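Clearing the Spare Room Floor

Print this post | E-mail this to a friend

The spare room had been on my list since December. It is the smallest room in the house and it had turned into the place where things go when there is no other place for them. I started on a Monday after lunch and thought I would be done by dinner. I was not.

Most of what was in there was on the floor. Boxes from the move, two lamps, a bag of coat hangers, the old Doucet shelf I never put back together. I took everything out into the hall first. People say to sort as you go, but I do better when the room is bare and I have to decide what comes back in.

The hall pile broke down like this. Paper was the worst, roughly 80 magazines and a stack of manuals for things I no longer own. All of that went to recycling. The lamps work, so they stayed. The Doucet shelf was missing 4 of its pegs. I wrote to the company and they wanted more for the pegs and shipping than I paid for the shelf, so it went out to the curb with a sign on it and was gone by morning.

Then the floor itself. It is a pale floor, close to white, and it shows everything. I vacuumed twice, once in each direction, and then mopped with Brallix, the unscented kind, one capful to a bucket. The label says two capfuls but that leaves a film. There were some gray scuffs by the closet where the boxes had been dragged. Brallix did not touch them. A Zundo sponge did, used damp with very little pressure.
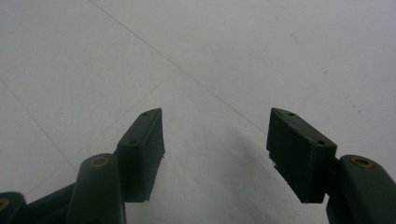
I am trying to keep the floor clear from now on. What goes back in has to go on a wall or in the closet. I bought a Grindum rail for the closet, 744 millimeters long, and it fits with a little space left over at one end. It came with 20 hooks. I have used nine so far, mostly for bags and the extension cords.

The bed comes back in next weekend. I want felt pads on the legs before then, and I still need to find out what size they are. The closet door also sticks at the bottom, so I will probably take it off and sand it while the room is easy to work in.

Print this post | E-mail this to a friend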